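# Sobre la conservación de los archivos municipales

La Fundación Geltholm considera que el debate sobre los archivos locales se ha planteado en términos excesivamente presupuestarios. Cuando el municipio de Kinden acordó en agosto trasladar 161 legajos a un depósito comarcal, el informe técnico dedicó 57 páginas al coste del metro lineal y un solo párrafo a la consulta pública.

Un archivo cumple su función en la medida en que los vecinos pueden acudir a él. Quien necesita acreditar un linde o una servidumbre de paso difícilmente recorrerá 100 kilómetros para examinar un expediente. La digitalización, que esta institución apoya, no resuelve por sí sola el problema: de los documentos trasladados, 1089 carecen todavía de descripción y no pueden localizarse en el catálogo.

Jurgita Grigaitė, responsable de nuestra área de patrimonio documental, ha defendido que todo traslado vaya precedido de un inventario completo. Compartimos su criterio.
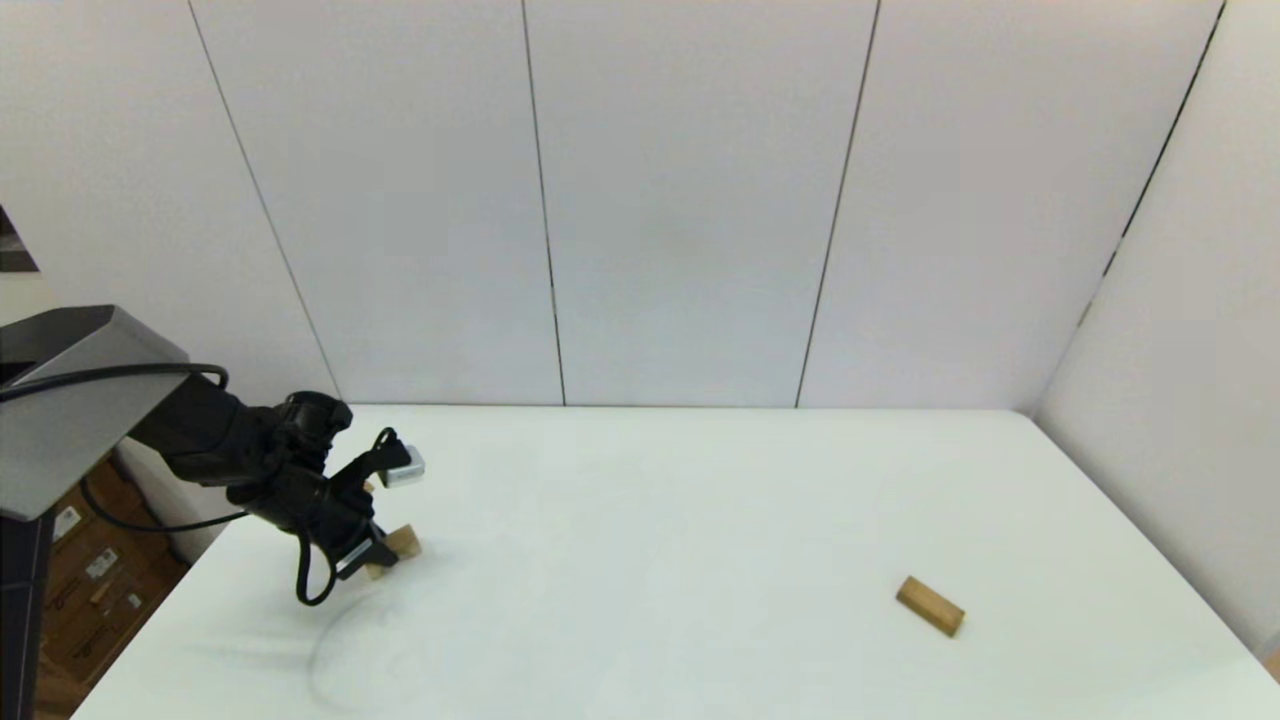 Procede, asimismo, que los convenios de depósito fijen un plazo de revisión y reconozcan al municipio de origen el derecho a recuperar sus fondos. El acuerdo suscrito en Fokorside incluye ambas cláusulas y puede servir de referencia a la comarca.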